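About Lakden

Home / Shop / Sizes / Care / About / Contact

Who we are

Small company, work surfaces. Mats mostly, plus the benches they go on if you're close enough for us to deliver. Started by Lawal Uzor in a rented unit with one cutting table and a bad heater. Still in the same unit. Better heater.

Lawal used to fit out repair shops and school workrooms and kept seeing the same thing - nice bench, ruined top. Glue, knife marks, that gray shine you get where people lean. So he started cutting mats to fit. First order was 18 of them for a shop that fixed sewing machines. They came back in January for more and we've been at it ever since.

What we make

Two mats. People ask for a third one, maybe some day.

Drisum - the everyday mat. Flat, smooth, matte so the lamp doesn't bounce back in your eyes. Dark colors only. Small screws show up on it, so do pins and thread ends. Comes rolled.

Pranari - thicker, for heavier benches. Takes longer to settle flat. Give it a couple days and put some books on the corners.

Both cut to order. Send us the length and width of your bench, measured at the widest point please, and say if you want the mat to run right to the back or stop short. Most people stop it a little short. Rounded corners no extra charge. Cutouts for a clamp or a cable hole we'll do, but draw it for us, a sketch on paper is fine. We cant work from "kind of near the left side."

Minimum order is one. Biggest so far was 300, for a training center, and that took up the whole floor for a week and we had to eat lunch outside.

How we work

Orders come in by email or the form. Lawal or whoever's nearest the computer answers. Cut, wipe down, look over under the lamp, roll, tube, label. Mats under 28 inches wide go in the short tube, everything else goes in the long one, and the long one costs more to ship, sorry, that's the carrier.

Every mat gets laid out before it goes. We look for nicks at the edge, marks, anything that went wrong on the table. Small nicks get trimmed. If it's in the middle we cut a new one and the old one goes in the seconds bin. Seconds are sold by the pound when the bin is full - email to get on the list.

About creases

Most asked question so here it is. A mat that's been rolled will show faint lines for a while, mainly near the edges. Normal. Leave it flat in a warm room. Don't iron it, don't fold it back the other way. If it's still bothering you after two weeks write to us with a picture and we'll sort it out.

Color looks different bench to bench too. Slate gray can go a bit blue in the light and darker where the shade falls. Same mat. If you need an exact match to one you allready have, mail us a corner and we'll hold it up against the stock.

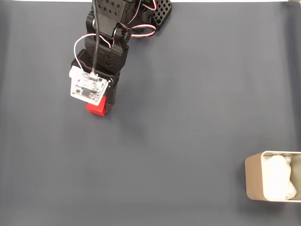 Slate gray, matte. Lighter toward the middle, darker near the front, faint creases at the edges.

Where to find us

Unit is behind the Nair building, blue door, ring twice. Pickups in the morning, call first. No showroom but there's a bench by the door with both mats on it and you're welcome to come lean on it, scratch at it, spill something.

Free samples, palm size, one of each. Put "sample" in the subject line and your mailing address in the email. We've sent out 795 of them so far. Please do put the address, lots of people forget.

Page updated Jul 19, 2026. Prices are on the Sizes page.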